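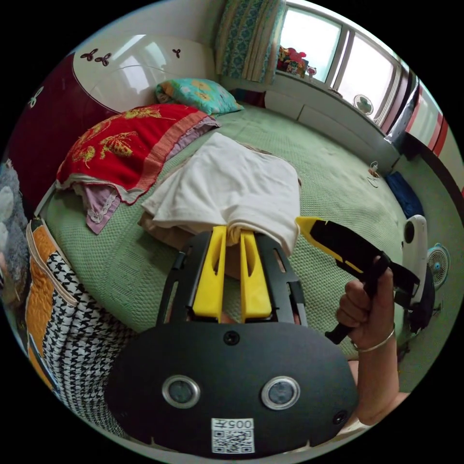 Cloth folding with the hand-held gripper, home session.

Frequently Asked Questions: Household Tasks Project, Trarkbridge Student Robotics Program

What is the Household Tasks Project?
Students in the program use a hand-held gripper to perform ordinary chores in ordinary rooms. The recordings are used in the second half of the course, when each team trains a robot arm to attempt the same chores. The project is directed by Ermanno Benedetti. Home sessions are coordinated by Everaldo Cordeiro.

Who may enroll?
Enrollment is open to students in their final two years of high school and to first-year college students. Each section is limited to 20 students. Applicants do not need prior experience in programming. Students under 18 must submit a consent form signed by a parent or guardian.

When does the course begin?
Home sessions begin in November, after the safety and handling class has been completed.

Where do the sessions take place?
Each student works in his or her own home or in the home of a relative who has agreed in writing. Bedrooms, kitchens and living rooms are all acceptable. Furniture, bedding and personal items may remain where they are normally kept. Documents, mail, screens and family photographs must be put away before recording.

Which tasks are assigned?
The first assignment is cloth folding on a bed or table. Later assignments include sorting cutlery, placing books on a shelf and closing drawers. Teams may propose one additional task of their own, subject to approval by the instructor.

How should the gripper be held?
The gripper is held by its handle, with the fingers wrapped fully around the grip. The trigger is pressed slowly to close the yellow fingers and released slowly to open them. For cloth, students should pinch a single edge or corner and lift before moving sideways. The lenses on the front plate must be kept clear of sleeves and fabric.

May jewelry be worn during a session?
Rings and close-fitting bangles are permitted. Long necklaces and loose scarves must be removed.

How long is a session?
A session lasts 30 minutes, including setup. Students may stop at any time and resume later the same day. Recordings that include a pause are accepted, provided the pause is entered in the session log.

How many recordings does the program collect?
The goal for the current year is 4000 recordings across all sections. Individual students are not graded on the number they submit.

Can other people be in the room?
Other members of the household may be present if they have been informed of the recording. If a person who has not given consent enters the room, the student must stop and delete that recording.

What happens if a gripper is damaged?
The student should stop using it and notify Mr. Cordeiro before the next class. Students are not charged for normal wear. Grippers must not be opened or repaired at home.

Who can view the recordings?
Access is limited to instructors and to the student's own team. A student may request the removal of any recording by writing to the program office.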